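Chapter 9
Containers and Codecs

Have you ever copied a film to your phone, tapped it, and heard perfect sound over a black screen? Wonderful! You have already met the subject of this chapter. A video file is really two things at once – a container, which holds everything together, and the streams packed inside it. The letters at the end of the file name tell you about the container. They tell you very little about what is in it.

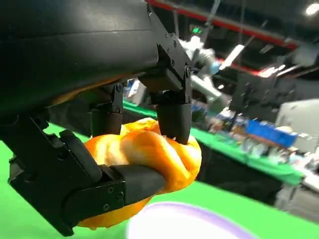

The streams are squeezed by a codec, and a player needs the right one to unpack them again. Take two files, both ending in .mkv, copied to the same tablet. One plays and the other refuses, and once you can look inside them the puzzle becomes great fun to solve.

We begin in Section 9.2 with the Lidcombe clips, a small set of files that you will open, inspect and repack without losing any quality. Later we convert them properly for the Zendon player, which is fussy about sound – and all the more useful to us for that.

Before you start, check that you can show file endings on your own computer.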